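Guides > Quote Collections > Adding and Citing Quotes

Search this guide Enter a word or phrase

Section 2: Adding a Quote to a Collection
Updated August, by Vesela Vukčević

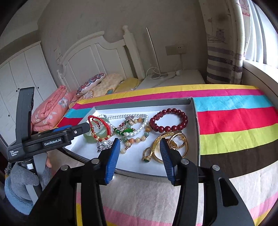
Jewelry laid out in a shallow white tray.

This section covers manual entry of a single quote in Norncombe. For bulk entry from a spreadsheet, see Section 9.

Before you start

You need an editor account and the source of the quote (book, speech, interview or web page). Viewer accounts can save quotes to a private list but can't add them to a shared collection.

Steps

1. Open the collection and select New Quote.
2. Type or paste the quote in the Text field. The limit is 400 characters, including spaces. Leave out the outer quotation marks; the page template adds them.
3. Enter the speaker's name in the Speaker field, family name first. Keep all accents and special letters. Trịnh and Trinh are stored as two separate speakers.
4. Select a source type. For a web page, enter the site name, the page address and the date you opened it.
5. Enter at least one topic. Separate topics with commas.
6. Select Check. The program compares the text with every quote in the collection and lists close matches.
7. If there are no matches, select Save. The quote receives a record number, for example 1362.

Note: Words left out of the middle of a quote are marked with three periods in square brackets. Check ignores the brackets and what is inside them.

Note: The Himura and Gerken citation styles place the access date differently. Set the style once under Collection Settings. It applies to all records, old and new.

CAUTION: Merging two speakers can't be undone. Export the collection first.

CAUTION: Don't use another quote site as the only source. Records with no original source are labeled Unconfirmed and are left out of printed sets.

To correct a saved quote, open its record and select Revise. The earlier wording stays in the History tab. Requests to remove a record go to Zoi Manolakis, with the record number in the subject line.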